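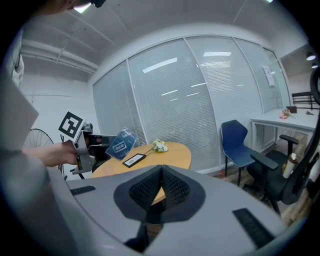 So the numbers from our February round are finally in, and I've been itching to write this up!

Quick recap if you're new to the blog. We're trying to teach a robot arm to handle flat, fiddly stuff (cards, mostly) by having people do the job first with hand-held grippers. No arm in the room at all. You pick a thing up, you move it, you put it down, and the policy learns from what the gripper's own camera saw. The project is called Stamus, and yes, I voted against the name.

We ended up with 356 demos we were happy to keep. I trained on all of them, then again on a version where I'd thrown out every demo with a long pause in it, you know, where the person stops and thinks for a second before closing the jaws. I was sure the cleaned-up set would win. Nope! With the pauses left in, the arm at Ilteck dropped the card 2 times over the whole test. With the pauses cut, it dropped it 9 times.

My best guess is that people slow down right where the grip gets tricky, and I was tossing out exactly the bits the model needed. I haven't proved that. Next I want to keep the pauses but play them back faster, and see if the drops creep up again.

The other thing I learned is that the marker on top of the gripper matters more than I'd figured. Tilt your wrist too far and the tracking gets jumpy, and you don't notice until you replay the run that evening. I lost a whole batch to that one. Now I check the replay after every 4 demos, which is dull, but my mood is a lot better.

Training code is still a mess, so please give me a couple of weeks before you ask for it.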